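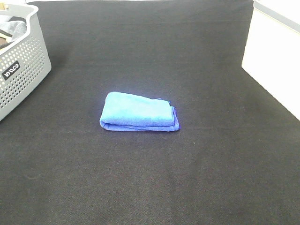 Folded blue microfiber towel on dark fabric.

Basketball Care at Home: Cleaning, Pressure and Storage
By Ximeng Ding
Updated 5/24/23

A game ball fails in one of three places: the valve, the seams or the cover. Most of the damage is slow and comes from dirt, wrong pressure and bad storage. The notes below cover indoor leather, indoor composite and outdoor rubber balls. They do not cover mini balls or foam balls.

Identify the cover first

Look for the cover type printed near the valve. Leather is marked as such and usually carries an "indoor only" notice. Composite covers are synthetic, feel slightly tacky when new and tolerate a damp cloth. Rubber is molded in one piece with the channels and can be washed more freely than the other two.

If the print has worn off, treat the ball as leather.

Cleaning a composite ball

Mix a few drops of mild dish soap into a bowl of lukewarm water. Wring the cloth until it no longer drips. Wipe one panel at a time, working along the channels, then go over it with a second cloth dampened in plain water. Dry with a towel and leave the ball at room temperature overnight.

Do not submerge it. Water enters at the valve and at lifted seam edges, and the windings under the cover hold it for days. A waterlogged ball is heavier on one side and wobbles when spun.

Skip bleach, window cleaner and anything with a citrus solvent. These strip the tack from the surface and it does not come back.

Cleaning a leather ball

Brush off dust with a soft, dry shoe brush. Wipe with a barely damp cloth, no soap, and dry at once. Leather darkens with handling; this is normal and improves grip. Conditioners made for gloves or boots leave the surface slick and should stay off the ball.

Cleaning a rubber ball

Soap, water and a nylon brush. Rinse under the tap with the valve facing down. Grit left in the pebbling acts as sandpaper, so rinse until the water runs clear.

Inflation

Most full-size balls take 7 to 9 psi. The printed range on the ball overrides any chart, including this one. Use a gauge. Squeezing with the thumbs is unreliable on a thick cover.

1. Wet the needle with water or glycerin valve oil. Never saliva or cooking oil.
2. Push the needle straight in. A bent needle cuts the valve.
3. Add air in short strokes and read the gauge after each few.
4. Pull the needle straight out and wipe the valve dry.

Quick bounce check: drop the ball from 6 feet onto a hard floor, measuring from the bottom of the ball. It should return to between 49 and 54 inches, measured to the top. Tape two marks on the garage wall if you do this often.

Pressure falls in the cold. A ball moved from a heated room to an unheated garage will read low without having leaked. Let it warm up before adding air, or it will be overinflated when it goes back inside.

Finding a slow leak

Inflate to the top of the range. Put one drop of soapy water on the valve and watch for a minute. Steady bubbles mean a dirty or dry valve. Two drops of valve oil and a few passes with a clean needle fix many of these. If the valve is quiet and the ball still goes soft, the bladder is leaking. On a molded ball this is not worth repairing.

Storage

Keep balls on a rack or in a mesh bag, off concrete, away from heaters and out of car trunks. A closed trunk in August will soften the adhesive under the panels. For storage longer than a season, let out a little air but keep the ball round. A fully flat ball creases, and the crease stays.

A reader, Yaqin Fan, asked whether a ball can be stored in its retail box. Yes, if the ball is dry. The square window in some boxes presses on the cover, so turn the ball every few weeks.

Raised seams

A seam edge that has lifted less than half an inch can be glued with flexible contact cement. Apply a thin coat to both faces with a toothpick, wait until tacky, press, and hold with painter's tape for a day at low pressure. Longer lifts tend to reopen. Move that ball to driveway use.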